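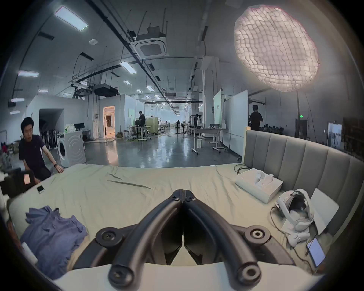

The last bus to Drerngate left at six, and my aunt was not on it. I had called the station two times, and the man there said that the road over Fodmont was closed after the snow, and that passengers must wait until morning. It was December, and the house was too quiet for me. Her beige sheet was still full of creases, and the purple-blue cloth lay in a heap near the edge of the bed. I wanted to fold it, but I left it alone. She did not like it when other people made order in her room.

I went down to the kitchen and put the soup on the stove again. It was her soup, with too much pepper. She had cooked it for 50 years in the same way, first in Clarnska for her parents, and then here for me. On the table was the letter she did not want to take with her. I knew what was in it. The old house in Clarnska was sold, and she had 3 days to collect her things.

"What things?" she had asked me. "I have a chair there and a plum tree."

Near midnight the telephone rang. Her voice was small, but she was in a good mood. She was sleeping at the inn in Fodmont, in a room with two strangers who snored – one high, one low.

"Did you get the chair?" I asked.

"I gave it to the neighbor."

"And the tree?"

For some time I heard only the snoring behind her.

"I have plums in my coat," she said. "Dried ones, from the cellar. Do not wait for me with the soup."

I ate it alone, standing, and then I washed her bowl too.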